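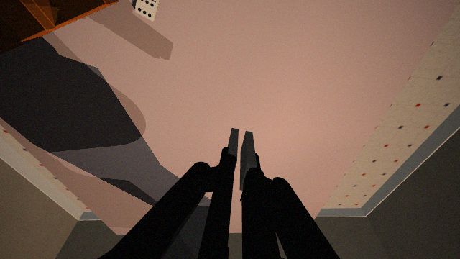 # People who do chores wanted, to help us judge machines that try to

We are looking for people who tidy, wipe, sort, stack and put away, at home or at work, and who would be willing to spend a couple of afternoons with us in October telling us what they think of a robot arm's efforts at the same jobs. You don't need to know anything about robots. If you have ever cleared a table after somebody else's children, or faced up the shelves at the end of a late shift, you know more about this than most of us in the office do, and we would love to hear from you.

Candholm is a small research outfit, and the study is called Pendar. It asks a plain question: can a machine do an ordinary household or shop-floor chore yet, to a standard that the person who normally does it would accept? We have plenty of numbers from engineers already. A run gets marked as a success if the object ends up inside a certain area, and that is fine as far as it goes, but my mother would have had a good deal to say about a cup left a hair's width from the edge of the worktop. We'd like to hear more from people like her.

## What you would be doing

You'll come to our rooms at Castellanos House and sit at a screen with a cup of tea, and we'll show you short runs of a simulated arm working in a simulated room. There are 34 runs in a session, none of them long. After each one you tell us whether you would call the job done, whether you would have to go back and do it again yourself, and anything else that bothered you. We do want the grumbles — please don't be polite on the machine's behalf.

In the second session we swap things over, and you do a few of the same chores by hand on a real table while one of us takes notes. It isn't a test and we don't time you. We are interested in the little decisions: which thing you reach for first, when you sweep several bits up in your palm, and what you leave where it is on the grounds that it's doing no harm. 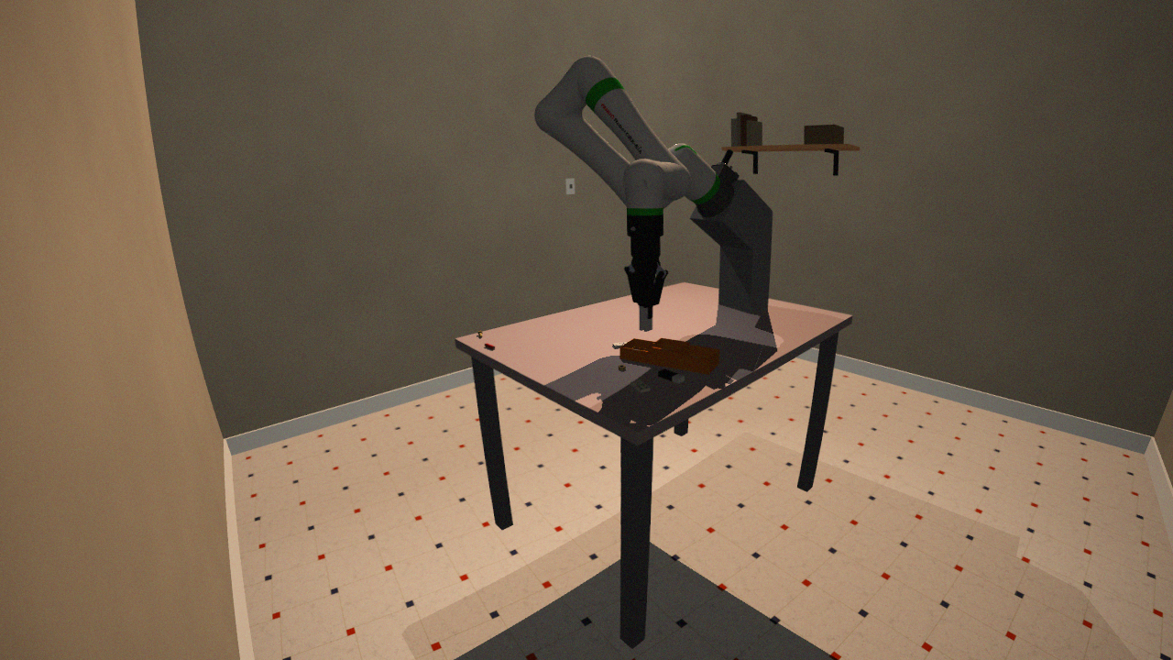 Clearing a table is where most people start, and it gives us more to talk about than you might expect. Asger Brøndum, who set up most of the tasks, is forever being asked why we don't begin with something harder, such as folding a fitted sheet, and his answer is to sit people down in front of a table and ask them what "cleared" means. Does the wooden board stay out, or does it belong up on the wall shelf? Would you shift it first, or gather up the little things scattered round it? And how would you manage with a gripper that has two short fingers, when some of what you're after is tiny and lying in the shadow towards the front? Our first group disagreed on nearly all of this, quite loudly, and it was the most useful afternoon we'd had in months.

Other tasks include sorting small goods into trays, restocking a low shelf and putting crockery away. You may well see runs that go nowhere at all. Please mark them just as you would any other.

## Who we'd like to hear from

Anyone over 18 who regularly does chores, paid or unpaid. We would especially like to hear from:

- cleaners, housekeepers and care workers
- shop and stockroom staff
- people who run a busy household
- people who find some chores difficult or painful, and have their own ways round them

We have room for 142 people altogether. You'll need to be able to see a screen comfortably, with glasses if you wear them, and to chat in English. If standing at a table is awkward for you, tell us and we'll set up a seated version.

## Pay and practical matters

You'll be paid £100 for the 2 sessions together, and we cover bus and train fares on top. Sessions begin at 1.30 in the afternoon and we finish by four, so those of you with a school run should let us know and we'll start you early. The rooms are on the ground floor. We take written notes only, and your name is kept apart from your answers.

## How to put your name down

Write to Randi Rustad at the Pendar desk, Candholm, Castellanos House, or leave a note at reception. Tell her a little about the chores you do, which ones you'd hand over tomorrow and which you would never trust to a machine. A few lines will do, though she enjoys the long ones. Njoroge Kashindye looks after access and travel, so mark anything of that sort for him.

Places will be offered in the order we hear from people, and Randi replies to everyone, including those we can't fit in this time.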